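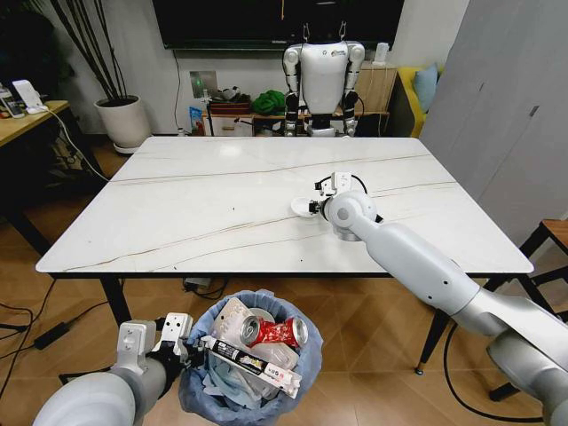

I've been putting off this review of the Pridano leader arms for a while, mostly because I kept changing my mind about them. I've had the kit for two months now, and I've used it almost entirely for one job: clearing trash off a table and into a bin, both arms, over and over, until I see cups when I close my eyes.

So, the basics. You get a pair of small arms that clamp to your desk, a trigger grip for each hand, a foot pedal and the recording software. You move the little arms, the big arms follow. It was roughly $3,000 with the longer cables, and please get the longer cables! The standard ones are fine if you like sitting with your knees against the robot.

The first thing I noticed is how light they feel. I came from the Pavmont controllers, which are the kind you wave in the air, and my shoulders were toast by lunch every day. With the Pridano arms I can rest my elbows and keep going. They also hold their pose when you let go, so you can pause to scratch your nose without the robot doing the same.

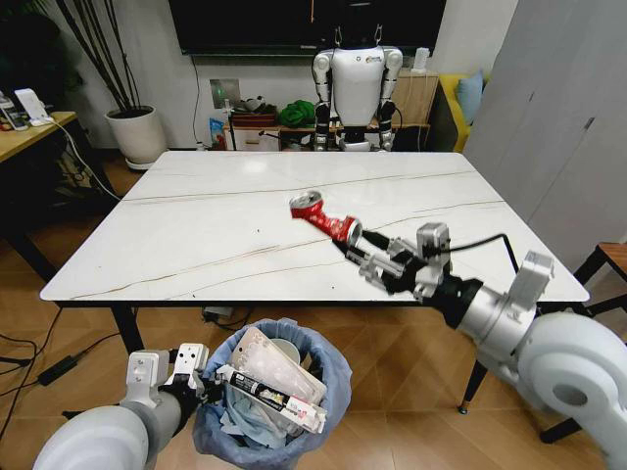 Fine control is where they earn the money. A crushed can lying on its side is a surprisingly annoying object (the pinched middle is a nice place to grab, the ends are not), and with the old controllers I'd poke it across the table half the time. Here I can creep up on it, feel the trigger start to push back, and close. Long cardboard boxes are easy to pick up and then awkward to get into a round bin, so I've learned to turn the wrist early and go in at a slant. The wrist on the leader arm has plenty of travel for that, which I couldn't say about the Pavmont.

Using both hands at once took me longer. My left hand wants to copy my right — years of typing have taught it nothing — and for the first few sessions I'd move one arm, stop, then move the other. The recordings looked stiff and the policy I trained on them was stiff too. Once I relaxed and let one hand drop something while the other was already reaching, things got a lot smoother.

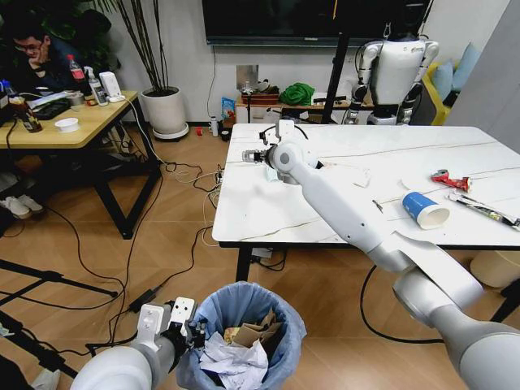
Thin stuff is my main complaint. Clear plastic wrappers, folded napkins, anything flat that lies close to the tabletop. The force feedback only tells you that you've touched something, and the table feels exactly like a napkin. I ended up going by eye every time, and on a white marble-patterned top a white scrap of paper is no fun to find. A softer setting for the feedback would help. There is a slider for it in the software, but I can't feel any difference between the low end and the middle.

Speaking of the software: recording is a tap on the pedal, another tap ends the episode, and a long press throws it away. Lovely. I can get through 30 episodes in a session without touching the keyboard. Playback is slower than I'd like, and if you rename a task halfway through, it quietly starts a new folder. Ask me how I found that out.
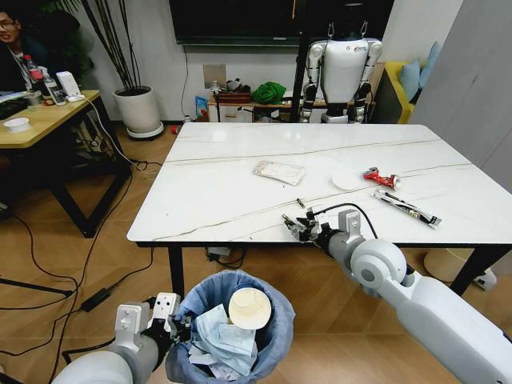 My other gripe is the homing routine. You have to line up each leader arm with its follower before it'll connect, and it's picky about the elbow. Some mornings it takes one go, some mornings I'm nudging it back and forth and muttering.

Would I buy it again? Yes, for two-arm tabletop work. If you only have one arm to drive, the Pavmont is cheaper and your shoulder will probably forgive you. I'm giving it 4 out of 5, and I'd bump that up if they fixed the feedback slider.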